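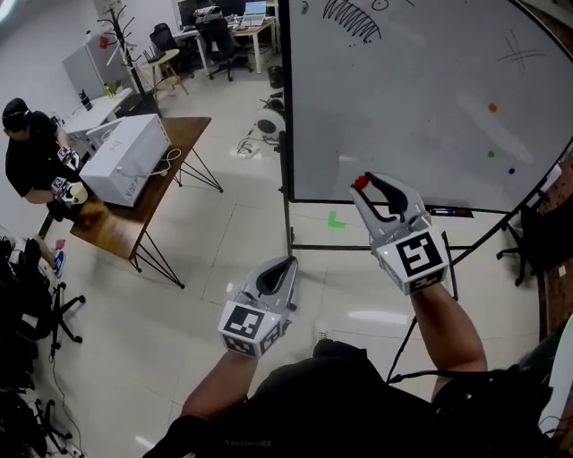
Project report: the shared whiteboard in the Vona study room
Group 11, final version (December)

1. Why we picked this

Everybody in our course uses the whiteboard and everybody complains about it. Old drawings stay up for weeks, markers are dry, caps go missing, magnets end up on the floor. The assignment said choose one everyday object in a shared room and improve how it gets used, on a small budget. So, whiteboard. We looked at a chair first but dropped it after the first meeting, the Chou group already had chairs.

2. What a board like this is for

Asked people in the hallway and by e-mail. Short version: quick sketches while talking, lists that stay up, and doodles. Doodles more than we expected. A row of little black curves near the top of a board, a small circle, some crossed lines, that sort of thing. No one knows who drew them and no one wants to wipe them off because maybe it's somebody's work. This came up again and again and became our main question: how do you know what you are allowed to erase?

Second complaint was the tray. It's narrow. Markers fit in one line and that's it, the eraser has to go somewhere else and then it's gone.

3. What we tried

Colored dots. Idea came from Vilhjálmur Þorgeirsson in our group, from his summer job at Darnovow where they used stickers on the shelves. Our rules:

Green dot: keep, still being used
Orange dot: ask first
Dark blue dot: anyone can wipe this

We left the dots up at different heights so that people could draw next to them. Rules were printed on a half sheet and hung by the door. In hindsight wrong place, should of been next to the board. People saw dots and had no idea.

Caps. Red and blue only in the tray, black markers kept in the drawer. We thought fewer colors = less mess. Got negative comments on this one within a day, people want black. See section 5.

Floor tape. Bright green, L shape, for marking where the stand goes. The frame has thin legs and the whole thing gets pushed around whenever somebody needs more floor. Tape worked best of everything we did and cost almost nothing. Light gray tile so green is easy to see. Check that it comes off clean before you use a lot of it, we tested behind the cabinet.

4. Money

Board and stand were already there. We spent 447 kronur on tape and dots. A Coltetti tray (wider, clips on) would be 3681 kronur, which was over our limit, so we only measured for it and did not order. It would fit, but you'd have to take the old tray off.

5. Results

Mixed. Dots: 2 of the people we talked to afterwards could tell us what orange meant. Not great. Green was easier, most guessed it. Dark blue was guessed as "finished", which is close enough I guess.

The black marker rule was dropped. We put them back out.

Table is a seperate problem. The wooden one with the hairpin legs is where people sit down, and if the board is angled wrong you can't read it from there. Turning the stand a little toward the left side of the room fixed this for us but then the tape has to be redone. We did not have time to redo it.

6. If another group takes over

Hang the rules ON the board, top corner. Use bigger dots. Try a date next to each drawing in place of colors, we talked about that late and never tested it. Ask about budget for the wider tray early, the form takes a while to get signed.

Interview notes and the tray measurements are in the shared folder under Vona, second tab. Sketches are missing page four, will upload when we find it.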